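PRESS RELEASE
For immediate use

Skandside brings its folding table cloth to offices, studios and anyone without a laundry room

I have been folding shirts badly for most of my life, so please take what follows as coming from a convert. When I started Skandside I was working out of a shared office, packing up returned workwear on my own desk between phone calls, and every single shirt picked up something from the desk on its way past. Coffee, mostly. Biro, once or twice (sorry to the customer in question!). So I threw an old bed sheet over the table and carried on, and that sheet is more or less how we got to the Tillis.

The Tillis is a plain off-white cotton cloth, cut to go over a big table and hang down a little at the sides. It goes on sale in May at £38, with a smaller one for ordinary desks at £33. You put it on, you fold on it, you take it off and you've got your table back. I know that doesn't sound like much of a launch, but I've used one every working day since last spring and I would be very grumpy without it.

We get asked why it's off-white and doesn't come in something more practical. Well, blue workwear is what we handle most, and you can see what you're doing against a pale cloth. Loose threads, a missing button, a bit of fluff, a pocket that has started to come away at the corner, they all show up straight off. We did try a charcoal one. I lost a navy sock on it for an entire afternoon.
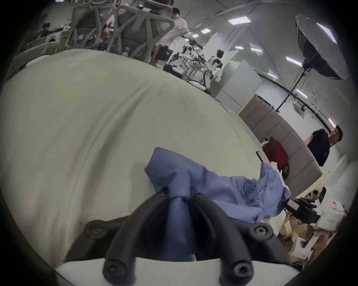 The other thing I like is that it stays put without clips. Cotton on a smooth table top does slide about if it's too light, so we went through a fair few weights before we settled on this one with Meinecke, the mill that weaves it for us. It will crease, I should say that now. Give it a smooth over with your forearm and get on with things, or iron it if you're that sort of person. I'm not, and the shirts come out fine.

If you've never had a proper go at folding a work shirt, my way takes no time at all. Lay it face down with the collar away from you and do up the top button. Bring one side in towards the middle, sleeve and all, turn the sleeve back down along the side, then do the same with the other. Fold up from the hem, and again to the collar. Heavier shirts with big seams want a good press with the flat of your hand between folds. My mother does it completely differently and hers look better, so do whatever suits you.

People who work in open offices have been our keenest testers, which surprised me a bit. Lots of small firms have a uniform or a set of overshirts that somebody has to sort through, and it usually happens on the nearest big table while everyone else gets on with their work. We sent out 1153 early cloths through our Kusside sample scheme and the notes that came back were lovely, and long! Quite a few asked for a loop in one corner so it can hang on the back of a door, so it now has a loop.

Washing is easy. Put it in at whatever you'd use for sheets, hang it up and give it a shake. It may come up very slightly shorter after the first wash and we've allowed for that in the cutting.

Both sizes can be ordered from the Skandside website, and there's a bundle of 3 large cloths for studios and packing rooms. Samples for press can be requested through the contact form, just tell us how big your table is.

Notes to editors
Skandside makes plain cotton goods for sorting, folding and packing clothes. The Tillis comes in off-white only.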